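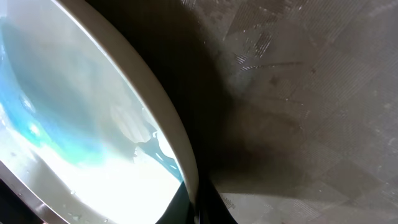 Week 6 – the wash station: white container, blue liquid inside, gripper finger just below the rim.

Search this site Search Go

Okay, so last time I promised you dishes! Our case is the canteen kitchen at Draten, where 142 people eat lunch and Eftychia Athanasiadis runs the back room. Before April her crew of six washed everything by hand. Now ask yourselves what a job like that is made of (I had "scrubbing" and got it badly wrong). She puts 80 percent of it down to noticing – a greasy rim, a chipped cup, a coworker who needs a break.
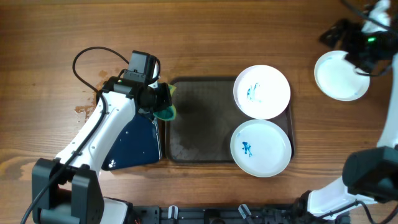
So when two arms take on plates and a green cloth, the scrubbing moves over first and the noticing stays with people. Someone still has to look at a blue stain and decide if the plate goes round again. That's a new task, and at Draten it came with no new job title and no extra pay, which the crew brought up right away – good for them!

For next time, read the Naciri chapter up to page 70 and jot down one thing you notice at your own job that isn't in its description.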